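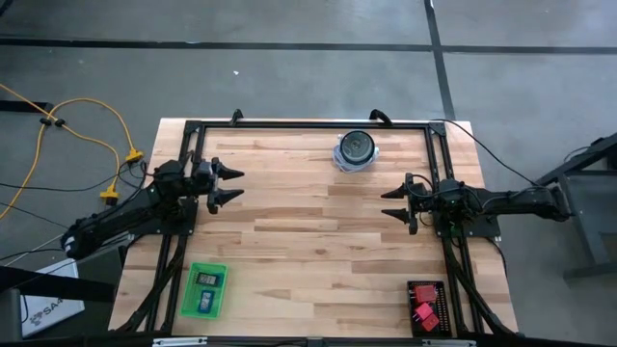

Search this book Enter keyword Go

Chapter 8
Chores: What Machines Can and Cannot Yet Do

Ask a manufacturer whether a robot can clear a workbench and the answer is usually yes. Ask how long it took, who set out the parts, and what happened when one of them landed upside down, and the answer gets longer. This chapter is about the longer answer.

Sorting small parts into trays is a good place to start. A new hire on a shop floor learns it before the first coffee break. The parts are light, the trays stay put, and there is plenty of time. If two arms with pointed fingers can't do this reliably, there is little reason to believe claims about laundry or dishes.

Claims, however, are easy to find. In August, the packaging firm Sovimix ran a two-arm station for 17 days at its Barreto plant and logged 2709 attempts to pick up a part and place it in a tray. The sales sheet that followed called the station "ready for the home." Beatriz Torres, the engineer who kept the log, made no such claim. Her notes record that a person reset the work area between runs, and that the lighting was never changed. She also left out any run in which a part fell on the floor, on the grounds that the arms could not reach it. A person at home would have bent down and picked it up.

We do not say the Sovimix work was bad. It was careful, and the log is more honest than most. The trouble lies in the step from "it worked at this table" to "it will work in your kitchen."

Soft things make that step harder. A block keeps its shape when it is gripped. A bag or a cloth does not, and an object lying on top of one may shift when the fingers close. Rui Vilela, who tested the Korach gripper on both kinds of items, found that settings tuned for blocks were of almost no use for bags. He had to start over – and then start over again when the supplier switched to a thinner plastic.

As you read, keep 4 questions in front of you:

Who prepared the work area, and who put it back afterward?
What counted as a success?
Which failures were left out of the total?
Would a person with no training have done the job faster?

Section 8.1 takes up the first of these, using the Sovimix log. Section 8.2 looks at grip and at soft materials. Section 8.3 follows the Vemness trial, in which a machine was asked to set a table in a different house each week, and did poorly in all but one of them.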